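Photos and notes from the washroom and dining corner at the Burnavthorpe house, put together by Aigars Vasiliauskas. Last changed 23 February 2024.

The house has been let out in short stays for a few years, and people who book it often write to ask what is in the rooms and what they should bring. This page covers the corner where the hand-washing sink and the small table share one end of the room. The main kitchen and the bedrooms have their own pages. Most of the furniture came from a clearance sale in Clernness in January, and the rest was already in the house.

Click a picture for the larger version. On a phone the captions run underneath.

## The table and the sink

The table is round and has a dusty-pink cloth with big white dots and a black deer-like print. The cream-yellow holder is for chopsticks and small utensils. It has a divider down the inside, so the chopsticks can stay on one side, and the base flares out.

The round sink sits on top of the dark reddish-brown counter. It looks like brick on the outside and is dark navy inside, and the bronze faucet is shaped like bamboo. The mirror on the tiled wall has a dark brown wooden frame with the corners crossed.

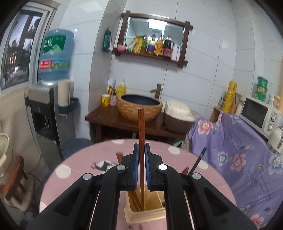 ## Notes for people staying

**Chopsticks.** Wash them by hand and let them dry before they go back in the holder. Please don't leave them soaking overnight. If you break one, put the odd one in the drawer with the string and the spare candles.

**Tablecloth.** Machine wash, cool, no bleach. There are 2 spare cloths in the hall closet, both plain. Hang them over the line in the yard or over the banister if it is raining.

**Sink.** Use a soft cloth and dish soap on it. Scouring powder will scratch the inside. The drain is slow when it collects hair, and there is a plastic drain tool under the stairs.

**Faucet.** Wipe it with a damp cloth only. Metal polish takes the color off.

**Counter.** The wood marks if water stands on it. Wipe up splashes when you see them, and put a saucer under anything that drips. It gets a coat of oil twice a year.

**Soap.** Refills are kept in the hall closet, on the shelf below the towels. Leave the empty refill bags in the recycling box by the back door.

## Costs and sources

The table cost 120 at the Clernness sale, with the cloth thrown in. Skosov delivered it and carried it up the back steps. The mirror was in the house when I took it over, and I only changed the hooks.

The plumbing was done by Pace, who also did the upstairs bathroom. Their bill for both rooms was 3,166, and 318 of that was for replacing an old shutoff valve. The valve is now behind the small door at the foot of the stairs. Turn it clockwise to close.

Pictures of the hall and the yard will go up when the painting is finished.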